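Faint grey mark on a pale table top — sand it or leave it?
Wood and Finishes › Repairs

zalewska_i
Posts: 31

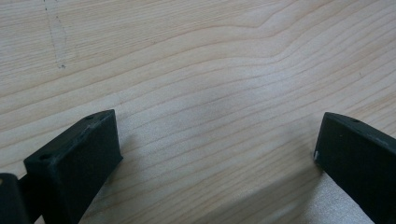
I am finishing a work table for my daughter and I need advice before the last coat. The wood is pale and smooth, with a matt surface, and I like it very much as it is. But in the upper left there is a faint grey mark which goes down from the top, a little crooked, and finishes in a small smudge. I cannot decide if it is a thin scratch or a pencil line. The grain goes up to the right in soft waves, so the mark crosses it and my eye goes there every time. I bought the board in May from a shop in Wernley and they did not tell me which wood it is. Should I sand this place, or the whole top?
Igor Zalewska

tapia_bench
Posts: 3,549

Don't sand anything yet. Try a clean white rubber first, lightly, along the grain. If it is graphite it should lift. Graphite under a clear coat stays there for good, so you are right to ask now.

Moss57

I disagree about the rubber. On bare pale wood I have had a rubber leave a shiny patch that showed up worse than the pencil did. I'd use a cloth just damp with white spirit, let it dry, then look again with a lamp held low from the side. If your nail catches in it, it's a scratch.

tapia_bench

The shiny patch comes from pressing too hard, or from a coloured rubber. White spirit will push a smudge about if you're unlucky. I've done it.

zalewska_i

Thank you both. My nail does not catch, or maybe very little near the top. Today I have only a green rubber from school, so I will wait and buy a white one. One more question — if I must sand, is 240 paper fine enough?

Moss57

240 is fine, but do the whole top. If you rub one corner only, it will take the finish differently and you'll have a pale cloud instead of a grey line. And check whether it is solid or veneered before you start. Look at the end of the board.

lowerfield

Am I the only one who would leave it? It's a work table. Give it 30 days with a child and there will be felt pen on it. I can hardly find the line, I was looking at that bump in the grain on the upper right, which is lovely by the way.

zalewska_i

Yes, this bump is the reason I chose the board! My wife also says to leave the mark. But I know it is there.

tapia_bench

What are you finishing it with? Oil will make it yellower.

zalewska_i

Jistex matt, the water one. I tried it on the underside and the colour stayed almost the same.

Moss57

Water-based may raise the grain a bit, so you'll be sanding lightly between coats anyway. Still get the line off first, whichever way you choose.

zalewska_i

I will try the white rubber in the evening, very softly, and the white spirit only if it does not help. I will write here what happened.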